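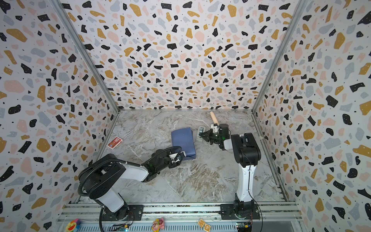
Terrazzo is for airport toilets, according to one reader of the last gallery, who also wanted to know if I'd considered plain white "like a normal person". I had, for nearly 20 minutes, in the Torent showroom. Then I went home with the flecks.

So, for June, a short page on the patterned corner and the few things living in it. The walls are white with black, mustard, pale pink and light grey scattered about, plus a lot of tiny black dots in between, as if someone had sneezed near a pepper mill. It covers the back and both sides. The floor is a grey-white marble pattern, and I'm told the two should never meet. They've met. They seem to be getting on.

**The corners.** Silver aluminium posts, one at each side of the back wall. Zomora offered me a white trim for the same money and I said no, mostly to end the phone call.

**The blue block.** Dark blue, covered in fabric, and lying at an angle near the middle. I put things down straight at home – they don't stay that way. It's the only properly dark blue thing against all that speckle and I've grown fond of it.

**The peg.** Beige wood with a rounded top, angled slightly, over towards the back wall. I looked at the Kaewmanee catalogue for something grander to stand there and came away with a headache.

**The little grey thing.** Desk clutter, and small enough to get away with it. Grey sits quietly with the paler flecks, so it can stay.

The mustard is still the colour I get letters about. There are 2 in favour and 4 against, and I'm not repapering for a majority of that size.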